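Search the notes Go Menu

Rules of the Table: speaker notes, 28 September 2021
Gunārs Kivi

(Wait for the coffee queue to sit down. It won't. Start.)

Good morning. I was asked for a talk on standards in robot handling and given a slot just before lunch, so every example in it is tableware. You have yourselves to blame.

At Riralora we had a rulebook for gripper work. It ran to 13 pages and was much admired by the people who wrote it, of whom I was one. Rule one said "handle all items with care". Try auditing that. I did, in May, and passed everybody.

So we threw most of it out and wrote down what a stranger could check. Start with the layout. Before a run, each item gets a name and a stated way of being held. "Bowl" will not do if the bowl is on a plate with a spoon standing in it. Is that one object or three? Decide before the jaws close, and put the answer on the sheet.
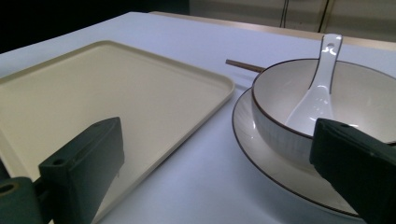

Photo: Todeo / Allby table trials

Tray on the left, plate and bowl on the right, a gripper finger to either side. Look at the spoon. The handle stands well above the rim, so a clearance measured from the bowl is the wrong clearance. Our rule now says to measure from the highest thing sticking out, whatever it happens to be. There's a chopstick too, poking out behind the bowl towards the tray. (Pause. Someone will say they hadn't noticed. Thank them warmly.)

Second rule: an approach path is written from the item's widest point, and for a stacked setting that means the plate. People always want to write it from the bowl, the bowl being the thing they're thinking about.

Third: log the failures in the same form as the successes. Allby sent us 2,833 records last year and the failures were in a separate file called "misc". I have nothing to add to that — well, I have plenty, but they're in the second row.

Stopping. Anyone at the table may call a stop and no reason goes on the form. We tried asking for reasons. People stopped stopping.

(If short of time, skip the Urbonaitė checklist and go to questions. If very short, just read out rule one again.)

Handout has the sheet we use, 2 sides, large type. Please take one, I printed far too many.

Comments

tessel_m: Was in the second row. Fair.

Pordie: We adopted the "highest thing sticking out" wording and had to add "including cables" within a week.

R. Anstey: Is the Urbonaitė checklist online anywhere? You skipped it.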